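Grinano has had its own well since before the mains came, and for most of that time no one upstream cared. Then the Plarnik reservoir went in, in 2000, and the arguments started.

A small town. 1056 people on the books, fewer in winter. The river Munteanu runs past the bottom of it, or did. By June last year you could cross in ordinary shoes.

Tratville, 16 miles down, holds the older water right. Older means first in the queue, dry year or not. Grinano farmers get what's left, and what's left has been shrinking. Of 202 licences to draw from the river, most were written when the rain was better. They still promise the same amounts. Nobody has gone back and done the sums again.

So, meetings. Long ones. Half past seven in the parish hall, tea gone cold, maps that dont quite agree with each other.
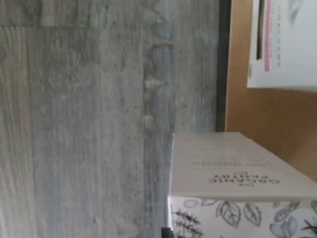

The new plan would tie every licence to the river level, week by week. Fairer, say the growers at the top end. Theft, say some in Tratville, who bought land on the strenght of those old rights. Both have a point. Lawyers for each side are already writing letters, and the fish, which have no licence, come up in perhaps one letter in ten.

A vote is due before the autumn sowing.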